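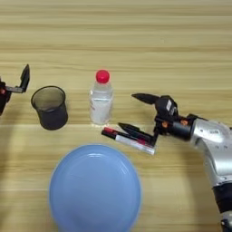 Pen cup, water bottle and marker on one of the Temgate room tables.

Progress report to the Hollmann fund
Project: Table kits for the Temgate room, Skomville
Period covered: March to August

We have had a very good few months, and I'm glad to be writing this one! When we last reported, the Temgate room had its old folding tables and a supply closet that only opened if you lifted the door. The new tables are now in and in use every evening, and the table kits that your grant paid for are out on them.

Tables. Naltach delivered in April, a little ahead of schedule, and let us swap the darker finish for the light wood grain at no charge. I can't say enough about how much brighter the room feels. The pale tops bounce the light from the north windows, and a pen or a cup is easy to spot on them at the end of the night. Two of our evening regulars asked if we had changed the light bulbs. We hadn't. The one hiccup was a wobble in the table nearest the radiator, where the floor dips. Naltach sent adjustable feet and we fitted them the same week.

Table kits. The idea in the application was simple: put what people keep getting up for right where they sit. We tried several mixes in the spring and settled on a pen cup, a marker, a bottle of water and a plate for snacks. The first pen cups were ceramic and too heavy for the younger kids to pass along, so we moved to lighter ones. We also dropped the tape dispensers, which wandered off to the craft corner and never came home. Scissors now live at the front desk and people ask for them. That works fine.

The plates were the late addition and they have turned out to be my favorite part. Before we had them, crackers and orange peel went straight onto the table or into a notebook. Now the food has a place to go, and cleanup at closing takes much less time. We picked light blue because it stands out against the wood, and so far they have held up well to the dishwasher in the staff kitchen.

Attendance. In August we had 79 sign-ups for the evening sessions, up from 64 in March. Some of that will be the back-to-school rush, so please don't read it all as our doing, but we are thrilled with it anyway. The early evening hour is the busiest and we are thinking about opening at 4:30 when the fall schedule starts.

Budget. We have $500 left in the supplies line. The plan is to spend it on spare markers, replacement cups and a second case of water, which goes faster than we guessed. The tables came in on budget. The closet door was repaired out of our own maintenance money and isn't charged to the grant.

What still needs work. Markers dry out when the caps aren't pushed on all the way, and we lose more of them to that than to pockets. We've put up a reminder by the door and the session leaders now do a quick cap check while they stack the chairs. We also need to agree on where everything goes between sessions. At the moment each leader resets the tables a different way - plate in the middle, plate at the side, cup by the window - and the first people in spend a few minutes shuffling things around. We would like one layout, taped up inside the closet door, before the fall sessions begin.

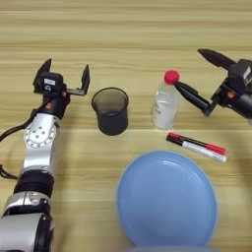
Venkatesh Pai has asked that whatever layout we choose leave the front edge of the table clear, so there's room for an open binder and both elbows, and that the water stay well away from anyone's papers. He would also like the pen cup within reach of both sides of the table. All of that sounds right to me and we will try it out over the next month.

Next steps. We have 3 things lined up before the next report: settle the reset layout, place the second supply order, and hand out a short comment card to families. The cards will ask what they'd add to the tables and what they'd take away. I'd love to share a few of the answers with you.

If anyone from the fund would like to come by, evenings are best. Please use the side entrance, as the front steps are being repaved through the end of the fall.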